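4.2 Where small electric cars were left between trips

The second part of the study dealt with parking. Light electric quadricycles are short enough to fit into gaps that a normal car cannot use, and this is often given as a main reason to buy one. We wanted to know how far owners in Estcombe made use of this, and whether parking and charging took place at the same spot.

The 51 households in the sample kept a trip diary for 14 days in June. For each stop the driver wrote down the street, the type of space, the time of arrival and departure, and whether the vehicle was plugged in. Stops shorter than the time needed to post a letter or drop off a passenger were left out if the driver stayed in the seat. Diaries were kept on paper. We had tried a phone version in the pilot, but several drivers forgot to close a trip and the records ran together.

Three types of space were used in the coding. The first was a marked bay meant for a full-size car. The second was a marked bay for motorcycles or other small vehicles. The third was any unmarked place, such as the end of a row, a widened corner or a private forecourt. Where a diary entry could be read in more than one way, two of the authors coded it separately and then agreed on a type.

Most stops in the town center were in full-size bays. This was true even on streets where motorcycle bays were free for much of the day. In the follow-up interviews, drivers said that the local rules on motorcycle bays were unclear and that they would sooner pay for a full bay than risk a fine. Drivers in Leltirach, the hill village that forms the northern edge of the study area, behaved differently. The streets there are narrow, there are few marked bays of any type, and unmarked places made up the larger share of stops.
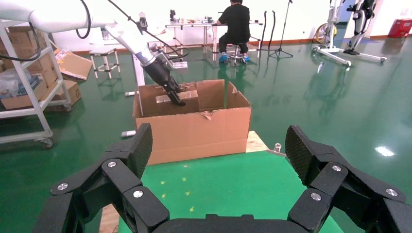 Figure 6

Charging followed another pattern. Most drivers charged at home, overnight, from an ordinary household socket. Public charging posts were used mainly by people living in apartments without a garage. In 25 households the vehicle was never plugged in anywhere but at home during the diary period. This is in line with the short distances driven, since a single charge was enough for several days of errands. The quadricycles were seldom taken out of the study area, and when a longer trip was planned the household used a second car or the train.

The apartment group needs a separate comment. These drivers depended on the posts run under the Fisten scheme, which were put in for full-size electric cars and are placed in full-size bays. A quadricycle plugged in at one of these posts takes up the whole bay, sometimes for a whole night. Other users complained about this, and two drivers reported notes left on the windshield. A few had stopped using the posts after dark for this reason and charged during shopping trips instead.

We also asked about hills. The road from the station to Leltirach is steep, and we had expected drivers to report a clear loss of range in the diaries. They did, but few of them saw it as a problem. Several mentioned that some charge came back on the way down. Cold weather was a greater worry, although the diary period fell in summer and we have only the interviews to go on.

Four households dropped the vehicle from daily use before the diary period ended - two because of repairs, one because of a house move and one because of an illness in the family. Their entries up to that point were kept. Leaving them out does not change the order of the three parking types in either part of the study area.

The results differ in one respect from the earlier Dong survey, where small vehicles were parked mostly in motorcycle bays. That survey covered a flat town with clear signs at each bay, and its sample included many rental vehicles. Renters were told at pick-up where they could park. Owners in our sample had been given no such advice by the dealer or the town.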